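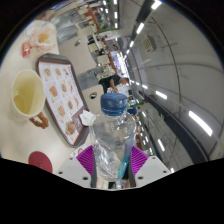 The gripper holds an empty-looking bottle by its two ribbed pads.

How does the Wunby learn to clear a table?

Maybe you have helped to tidy up after lunch. You pick up a bottle, and your fingers know how hard to press. A robot does not know this. Somebody must show it.

The Wunby is a gripper made by a company called Niskanen. It has no motor for driving and no legs. A person holds it in the hand and squeezes, and the two purple sides close like a finger and a thumb. A small camera on top records everything the gripper sees. Later a robot arm can learn from these recordings.

Look at the purple pads. Do you see the ridges? They help the pads to keep hold of smooth things, like a plastic bottle. A paper cup with a drink in it is more difficult - if you squeeze too much, it bends and you get a wet table!

The Wunby is sold in a box with a charger and a book of 11 tasks. The first task is to lift a bottle and put it down again. The last one is to clear a whole tray. In the town of Clatholm, a school club called Cilico tried all of them, and it took the children 143 recordings before they were happy with the bottle task.

One Wunby can store 2000 short recordings. The bigger model stores 3000, but it is heavier, and for small hands we think the normal one is better.

Words to know
Gripper: the part of a robot that holds things.
Recording: pictures that are saved, so you can use them later.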